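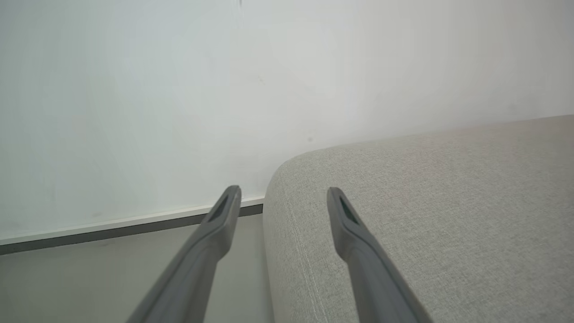 Notes for the Thursday session: "Grey on grey, and does it really hide the dirt?"

Slot is 18 minutes. Don't rush the opening. Wait for the people with coffee to sit down.

Start with the claim. Every furniture shop I have been in for years has told me the same thing: go light grey, white walls, pale floor, it goes with everything and it doesn't show the marks. Ask for hands. Who has been told this? Who believed it? I did, and I paid 580 pounds for the privilege.

First point, the wall. White paint is sold as the safe choice. It is safe until somebody puts a sofa against it. Then you get smudges, and small dark specks you can't account for, and a grey spot just over the corner of the cushion. Pause there. People always laugh at the grey spot because they have one at home.

The usual advice is to wipe it. Wipe it with what? Skelow say a damp cloth. Trikby say never a damp cloth on matt. I tried both on the back bedroom wall and got a clean patch that looked worse than the dirt. Kam-wah Liu will disagree with me here and is welcome to, at the end please.

Second point, the fabric. A heathered weave, the sort with flecks of lighter and darker thread mixed in. I will give the sellers this one, partly. Flecks do break up crumbs and fluff. They do nothing for tea. The Tanoli leaflet calls its cloth "forgiving", so ask the room what that word means and who tested it. I wrote to ask in June. I got a voucher.

If anyone brings up loose covers: fine, good idea, check the zip before you buy. Mine goes round two sides only and the cover has to be fought off.

Third point, the skirting board. Barely gets a mention in the brochures. A thin lip along the top catches dust, and a darker grey band under it makes the wall look cleaner than it is, or dirtier, depending on the light. I have gone back and forth on this and I am not going to pretend I've settled it. Pull the sofa out a hand's width and you can get a brush down there. The Arorura fitting guide wants it tight to the wall, for looks. Whose looks?

Cost slide, if there's time. The touch-up paint and the fabric cleaner came to 300 pounds over the life of the sofa. Skip this if we are past ten to four.

Questions. Someone will ask what colour I'd buy now. Brown. Leave the swatches on the front table and ask for them back.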